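Genealogy Records Board > Obituaries and Death Notices
Topic: Two notices, two ages at death

skirkow_desc
Nov 28, 2022
I have two newspaper notices for Yavuz Yurt. The first gives his age as 86 and lists a sister, Mrs. Baysal, as surviving. The second ran nine days later, omits her, and gives no age. Computed from the baptismal entry he was 85. Which one do I cite for the death fact?

plotmap
Cite neither for age. A notice is a secondary source for birth data whoever wrote it. Cite the first for date and place of death, attach the second as a variant, and order the certificate. The county index I use has 1,599 entries for that year and the age column is wrong often enough that I ignore it.

Eltier609
Disagree on the index. It was keyed from the certificates, so an error there usually belongs to the informant. Also check whether the paper printed "in his 86th year." That means 85, and typesetters shortened it all the time.

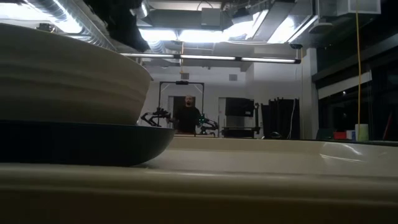

Bowl and plate, tabletop.

skirkow_desc
The first notice reads "aged 86 years." No ordinal. The funeral home was Parberg, if that helps.

plotmap
It does. Ask whoever holds the Parberg ledgers for the intake page. It should name the informant. If the informant was a son-in-law, I would give the age little weight.

Eltier609
Or the family counted the year he was in. I have 42 notices from one parish and that habit shows up repeatedly. I would not write it off as carelessness.

plotmap
Different cause, same citation. The age stays in the notes field.

skirkow_desc
Fine. And the sister? Was she dropped for space, or had she died?

Eltier609
Can't be settled from the notice. Search for hers through February before you enter anything.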